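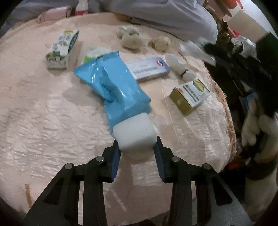 Blue pouch on a pink quilted surface.

Frequently Asked Questions – Skodatham Shared and Managed Hosting

Welcome, and thanks for stopping by! We get a lot of the same questions from people who are moving a site for the first time, so Sewwandi and I sat down and wrote out the answers the way we'd give them over the phone. If yours isn't covered, the contact form goes straight to the two of us.

What's the difference between shared and managed hosting?

With shared hosting, your site lives on a server with other customers' sites, and you look after your own software. You get a control panel, email and a one-click installer, and off you go. Managed hosting gives you a small server to yourself, and we do the updates, the security patches and the late-night worrying. Most people with a blog or a small business site are perfectly happy on shared for years, and we'll tell you so if you ask.

I have no idea which plan I need. Can you help?

Of course! Tell us what your site runs on and how many visitors you get in a normal month. As a starting point, the Tretitz plan (our shared one) suits sites with up to 2,000 visitors a day, and the Oda plan (managed) is for anything busier, or for shops that take payments. You can switch up or down whenever you like and we only charge the difference for the days left in your month.

Will you move my old site over for me?

Yes, and the first move is free. We'll need the login for your old host and a little patience. We copy everything across, give you a private address where you can click around and check that things look right, and only then do we ask you to change your name servers. Please don't cancel your old account until you've heard from us! It happens more often than you'd think, and it makes for a long evening.

Will my site go down during the move?

It shouldn't. Both copies stay up while the change spreads, which can take up to 2 days. Some of your visitors will see the old copy and some the new one during that time, so it's best to hold off on new posts, and if you run a shop, let us know beforehand and we'll plan a quiet hour with you.

What about my email?

Email is the part people forget, so I'm glad you asked. Mailboxes can come along with the site, or they can stay with whoever handles them now. If they're staying put, send us your current mail records before the switch. If they're coming with you, create the mailboxes in the control panel first, with the same names, and we'll bring the old messages over.

Do you make backups?

Every night at 3 a.m. Shared accounts keep a week of them and managed accounts keep a month. You can restore a single file or the whole site from the Backups page – it asks twice before it overwrites anything. We'd still love it if you kept a copy of your own somewhere at home.

How many email messages can I send?

Shared accounts can send 58 messages an hour from each mailbox. That's plenty for everyday letters and order confirmations, but it's too few for a newsletter, and for those we suggest a proper mailing service. Managed accounts have a higher limit, which we set with you.

What is Sarkar?

Sarkar is our control panel. It replaced the old one in December, and if you've been with us since before then, your password still works. The file manager is under Files, databases are under Data, and the dark theme that so many of you wrote in about is under your profile picture.

Can I cancel if it doesn't work out?

Any time, from the Billing page. We refund whole unused months, though domain names can't be refunded once they're registered. Your files stay available for download for two weeks afterward.

Who will answer if I write in?

Either Sewwandi Dissanayake or me, Asanka Biswas. Mornings are quickest. If your site is down, put the word "down" in the subject line and your message will ring both our phones.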